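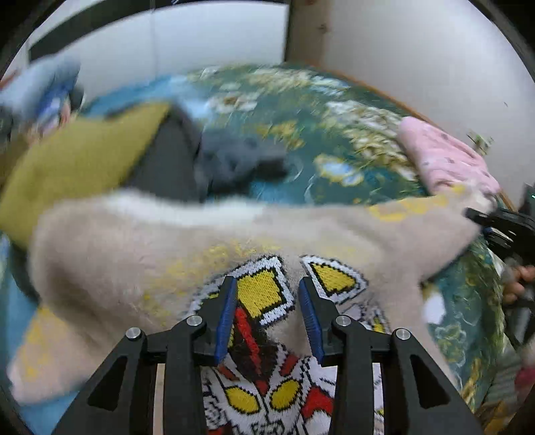
How Do You Plan to Buy a Gripper?

Print this page | E-mail this page

Suppose a school wants a machine that can help sort clothes for a lost-and-found. Before anyone spends money, someone has to write a plan. Engineers call this an equipment plan. It lists what the job is, what must be bought, and what it will cost.

Start with the job

The first line of a plan is the job, written as plainly as possible. "Pick up one piece of clothing and put it in a bin" is a good start. "Help with laundry" is too wide. It could mean washing, folding, ironing or carrying, and each of those needs different equipment.

Next comes a list of the things to be picked up. Clothes are hard for machines. A block keeps its shape when you squeeze it. A sweater bends, stretches and folds over on itself. A fluffy sleeve and a thin shirt also feel very different between two fingers, so the plan should name both kinds.

Choosing the fingers

A gripper is the part that holds things. Many grippers have two fingers that close toward each other. Buyers look at these points:

How wide does it open? The opening must be wider than the thickest fold of cloth.

What touches the cloth? Smooth, hard fingers may let fabric slip. Rubber pads with ridges give more grip. Pads wear down, so the plan must include spare ones.

How does it move? Some grippers have arms joined by pins, called a linkage. Each joint can become loose over time and should be checked.

Who holds it? Some grippers are fixed to a robot arm. Others are held by a person, who moves the tool by hand while a camera records the work. A hand-held gripper costs less to set up, but a person has to be there the whole time.

Adding up the cost

The price of the tool is only one line in the budget. Henryk Borkowska plans equipment for a small workshop called Gundero. His budget for a clothes-sorting project had a total of $1,627. Part of it looked like this:

Spare finger pads, one set: $24
Replacement pins and screws: $46
Storage box: $20

The rest paid for the gripper, the camera and the delivery. These three small lines add up to $90. Leave them out and the project may stop the first time a pad tears – a long wait for a cheap part.

Comparing offers

Borkowska asked two sellers, Cenance and Mägi, for a written price. This is called a quote. The Cenance quote was lower, but delivery was extra. The Mägi quote included delivery and one set of pads. To compare them fairly, he wrote the same items in the same order for both and then added each column. The Mägi offer was cheaper by a few dollars. He placed the order in June.

Try it yourself

Pick a job in your own home, such as putting socks in a drawer. Write the job in one sentence. List what must be picked up. Then list every part you would have to buy, and put a question mark next to any price you do not know. Ask an adult to help you look those up.

Words to know

Budget: a list of what you plan to spend.
Linkage: stiff parts joined so that they move together.
Quote: a price that a seller gives in writing.

Page updated September 19, 2024

Print this page | E-mail this page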